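À propos de Graveck

Graveck aide des ateliers, des cuisines collectives et des établissements d'enseignement à préparer l'achat de leur équipement robotisé. Nous ne fabriquons pas de robots et nous n'en revendons pas. Nos clients nous paient pour établir un besoin, chiffrer un budget et comparer des offres, puis pour suivre la commande jusqu'à la réception du matériel.

L'entreprise a été fondée par Marcela Oravec, ancienne acheteuse industrielle. Elle avait vu passer trop de dossiers où le prix du bras était connu au centime près, alors que les pinces, les câbles, la table, la formation et les heures de réglage tenaient sur une seule ligne intitulée « divers ». Notre premier modèle de budget est parti de cette ligne. Il a été repris plusieurs fois depuis et nous l'utilisons toujours.

Comment nous travaillons

Une mission commence par une visite sur place. Nous regardons les gestes à automatiser, l'espace disponible, l'alimentation électrique et les personnes qui auront la machine à côté d'elles toute la journée. Le client reçoit ensuite une note de cadrage de quelques pages, avec une fourchette basse et une fourchette haute. Le forfait de cadrage est de 489 euros hors taxes, déduit de la facture si la mission se poursuit.

Vient ensuite la phase d'essai. Nous demandons que la tâche soit montrée avec des objets ordinaires avant toute signature. Une fiche technique donne une charge utile et une portée ; elle ne dit pas comment une pince tient un aliment qui s'écrase facilement, ni combien de place prend le câble une fois le bras tendu au-dessus du plan de travail. 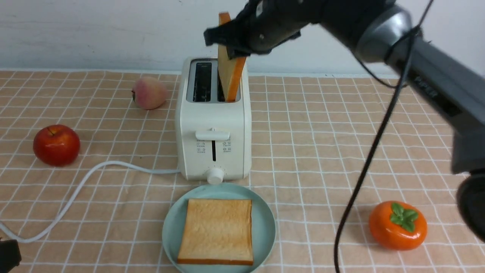

Mise en place d'une tranche de pain dans un grille-pain à deux fentes, bras PIPER.

Les observations faites pendant les essais sont reportées dans Relum, notre outil interne de suivi. Chaque poste de dépense y est rattaché à une exigence du client. Quand une exigence disparaît, le poste disparaît aussi, et le total est recalculé. Le client a accès à son dossier en lecture.

Ce que contient un budget

Nous séparons l'achat initial des frais annuels. L'achat initial comprend le bras, l'outil de préhension, le poste de commande, le mobilier, la livraison et la mise en service. Les frais annuels comprennent les pièces d'usure, les licences, la maintenance et le temps passé par le personnel.

Pour un poste d'essai sur table, nous conseillons de réserver 4 000 euros en plus du prix du bras. Sur le dossier Crichton, un centre de formation aux métiers de la restauration, les seuls doigts de pince de rechange et les supports ont coûté 1 167 euros la première année. Ce montant ne figurait dans aucun des 2 devis reçus au départ.

Nous ne touchons pas de commission des fournisseurs. Cette règle figure dans nos contrats.

L'équipe

Notre bureau se trouve à Weltholm, au-dessus de l'atelier où nous recevons le matériel en prêt. L'équipe réunit des acheteurs, des techniciens de mise en service et une juriste à temps partiel. Les visites de l'atelier se font sur rendez-vous. Il est fermé en août.

Page mise à jour le 2 avril 2020

Partager cette page · 2 partages · 0 commentaire

Graveck, Weltholm | Contact | Mentions légales | © Graveck, tous droits réservés | Haut de page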